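Workshop notebook, November, started a little after 4 in the afternoon

I meant to write this up at lunch, but the kettle was on and then the delivery came, so forgive me if the order of things is a bit muddled. This is mostly about the weld-on-paper-thin-linen problem, or as the rest of you call it, why the Triro curtains keep growing.

For anyone who missed the start of it: we hung a test length of the Stirnari linen blend and a test length of the Sotska, both cut from the bolt without washing, both hemmed with the same double turn. The Stirnari was 20 mm longer by the end of the second week. The Sotska had gone 11 mm, which I can live with, and I think most customers could too if we told them beforehand (and we really should tell them beforehand, it saves such a lot of grief on the phone).

So this time I did what my old teacher always insisted on and let the cloth hang before hemming. I cut long, overlocked the raw edge just to keep it tidy, put it up on the tall rail by the stairs and left it alone. It is terribly hard to leave cloth alone! I walked past it every morning wanting to pin it. 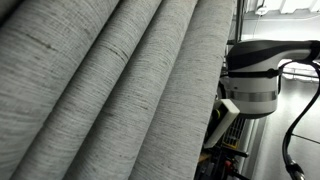
The other thing I changed was the washing. Half the Stirnari went through a cool wash and a line dry before cutting, the way the mill sheet suggests, and half went through warm, which the mill sheet is rather quiet about. The cool piece came back nearly the same length. The warm piece shrank a good deal more than I had allowed for, and it also came out softer and fuller, a lovely hand to it, so I am torn. If we prewash warm we need to buy more yardage, and that has to go in the quote from the start.

Numbers, before I lose the scrap of paper. Marked length before the warm wash 1,223 mm, after the wash and a light press 1,184 mm. I measured along the selvage and again down the middle, and the middle was a touch shorter, so I wrote down the selvage figure both times to be fair. Please do the same if you repeat it, or we will be comparing apples and pears again like we did with the blinds.

Pressing: steam from the back, iron lifted and set down, no pushing. I pushed on the first piece out of pure impatience and put a wave in the hem that I then spent most of an hour coaxing out.

The heading tape from Tavares is behaving very nicely, by the way. I had my doubts when the sample came, it felt flimsy - but it takes a pleat well and the cords don't slip when you knot them. I would still like to try it on something heavier before we order a full box.

To do: weigh the hem with the thin lead-free cord on one side only and compare. Ask Stirnari whether the next bolt is from the same batch. Find the good tape measure, the one with the brass end, as the yellow one has stretched and I no longer trust it past the first yard. Rehang the Sotska piece on the short rail.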